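Erkach Used Machinery: guillotines, folders and creasers

Erkach 82 folding machine, second-hand, ready to collect

I've been buying and selling used finishing kit from the unit in Dandlow for longer than I care to admit, and the Erkach 82 is still the machine I get asked for most. It's a plain, heavy folder with a bottom feed and two plates, and it'll take anything from thin leaflet stock up to a decent cover board if you crease it first. I've got one in at the moment and I like it a lot! 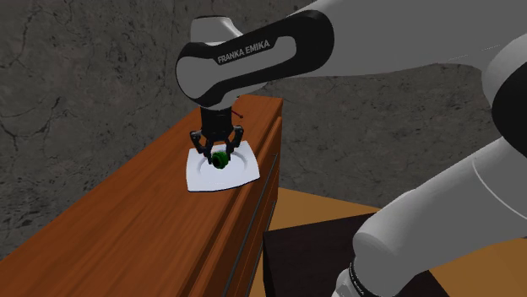 Listing a machine properly takes me most of an afternoon (I'm slow at typing), but I'd sooner put everything down here than answer the same email over and over. First the maker's name, as that's what most of you search for. You want it printed somewhere you can read it without crawling underneath, like the white FRANKA EMIKA capitals on the black band of that arm, and on the 82 it's on a plate by the feed table. The serial number is on the same plate. Send me yours if you're after spares and I'll check it against what I have on the shelf.

Now the condition. The rollers were re-covered last June by Pongsiri, who do all my rubber, and they've got plenty of life left. The side guards are scuffed and one of the catches is a replacement, so it doesn't quite match. The fold plates are straight. I ran a box of A4 through it, letter fold and then half fold, and had 2 misfeeds, both in the first handful of sheets before I'd set the gap properly.

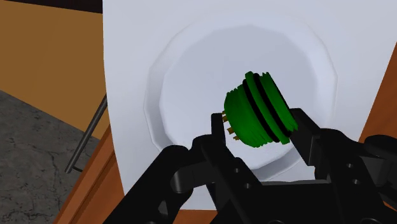
It runs off an ordinary single-phase supply, so there's no need to get an electrician in, and it comes with the manual, the spare belt and a delivery table on castors. The table brake is a bit stiff. You'll need a clear space 35 inches deep behind it if you want to get the plates out without swearing.

Raluca Dinu handles my deliveries and will bring it to you on a tail-lift van, or you can collect from Dandlow if you've got a ramp and a strong friend. Every machine I sell has a 30-day return, and you pay the carriage back.

I'd take a Plaltamwood creaser in part exchange, if it's a tidy one. Ring before you set off, please, as I'm often out looking at machines.

Listing updated Mar 13, 2024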